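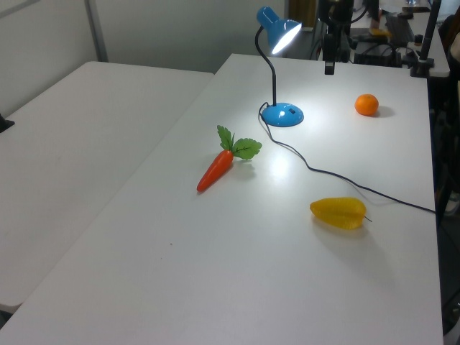
Teaching by the hand

The first thing you learn at Hidska is how to hold your breath. The operator does it without noticing. She has both hands on the leader arm, a lightweight copy of the robot's own arm, and when she tilts her wrist the real one tilts too. For the last inch before the fingers close on a toy carrot, she stops breathing completely.

"Everybody does that," she says afterward, laughing. "Then you get to your hundredth run of the day and you remember you have lungs."

She has been with the small teaching group at Hidska since it was two people and a folding chair. Before that she repaired sewing machines, and she thinks the old job got her the new one. What the group wanted was steady hands and a high tolerance for doing the same thing again.

The job is easy to describe. A person performs a task through the robot, the robot's joint positions and camera views get recorded, and a program called Tullo is trained on the recordings until it can try the task on its own. No one writes down where the carrot is. No one writes down what a carrot is, either.

"I love that part so much," she says. "I can't explain to you in words how I pick up a pepper. I really can't, I've tried! But I can do it 80 times while it watches, and somewhere in there is the explanation."

The current task is clearing a table of produce, some of it toy and some of it possibly lunch. The toys are useful for being the same shape on Monday as they were on Friday. Fruit goes soft. The carrot is a favorite with the whole group for its leaves, which give the arm a bad idea to chase.

"It looks like a handle, doesn't it? The green end. A kid would grab it there. And early on Tullo grabbed it there every single time, because I did. I hadn't realized. I watched my own recordings back and there I was, yanking it up by the leaves like Bugs Bunny." She re-recorded the set, taking the carrot by the body, and the habit went away within a training round. "So it's a mirror. You find out what you do."

The pepper is harder. It's lobed and it rolls onto whichever side it likes, and a grip that looks good from one direction lets it turn in the fingers. She has developed a slow approach from above with a little pause before closing. She didn't plan the pause. When Tullo started pausing too, at the same height and for the same length of time, she called the others over to see it.

"I got a bit emotional, I'll admit. It was pausing like me."

Then there is the lamp. Light is a whole subject in this room, and she could talk about it until dinner. A lamp on the table makes a bright patch and hard shadows, and a program that has only seen an evenly lit table may treat a shadow as part of the object, or lose a piece of fruit in the glare. So the group records with the lamp on, with it off, with the shade turned one way and the other. She has strong feelings about the cord.

"Cords are wonderful. I mean it. In a real kitchen there's always a cord, or a dish towel, or somebody's mail. If the arm has only ever seen a tidy table, it's going to be shocked by your house."

So far the produce set has 2,028 recordings, and the goal is 3,000. Each has to be watched through before it's kept. The ones where she fumbles and recovers are marked and saved separately, and these turned out to be worth a lot. In the first month she deleted them out of embarrassment.

"I threw away so much good stuff! A clean run only shows it what to do when things are going fine. A fumble shows it how to get back."

I ask whether she prefers the leader arm or the other method, in which you take hold of the robot itself and push it through the motion. She has to think. Moving the arm directly is more natural, and visitors get it in a minute. But your own body gets into the camera view, and you feel the weight of the machine instead of the weight of the thing you're lifting. With the leader arm you feel almost nothing, so you have to learn to see contact.

"You look for the tiny shift when the finger touches. The orange gives you a little rock back and forth. After a couple of weeks I could swear I felt it in my fingertips. I didn't, there's no feedback in that thing at all. But I'd swear to it."

She lets me try. It takes me 14 attempts to get the orange off the table, and on several of them I push it gently away from myself while leaning farther and farther out of my chair. She is a kind teacher. She says the rolling ones will be useful.

At four o'clock she goes back to the pepper.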